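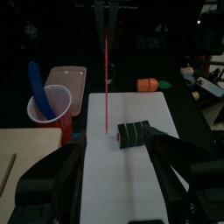

Vol. 4, p. 40

Trestuvley College Student Reports
Sorting Small Household Objects on a Shared Worktable

1. Purpose

The project examined how a crowded tabletop may be brought into order when the objects on it have no common use. The worktable in the Mendoza Room was chosen as the study area. It holds a mixture of small items, among them a dark green block in four segments, a red plastic cup with a white rim, a translucent plastic tray and an orange capsule-shaped object.

2. Method

Objects were grouped first by size and then by shape. Long, thin items were assigned to upright containers, following the arrangement already present, in which a blue object leans inside the red cup. The white board in the middle of the table was designated as the placing area. Its surface is slightly creased, and the fold line along its length was adopted as a guide for alignment. Telephones and cables were excluded from the sorting.

Each session was recorded on a Randetti log sheet. The group completed 40 sessions and entered 1135 placements.

3. Results

Of the placements entered, 700 were made in agreement with the written plan. Rounded objects accounted for most of the departures. The Druslow method, which sorts by colour alone, was tried in October and abandoned after 4 sessions.

This site uses cookies to improve your experience. Accept all | Manage settings

4. Recommendations

A second tray should be provided for small items. The log sheet requires a separate column for objects moved more than once.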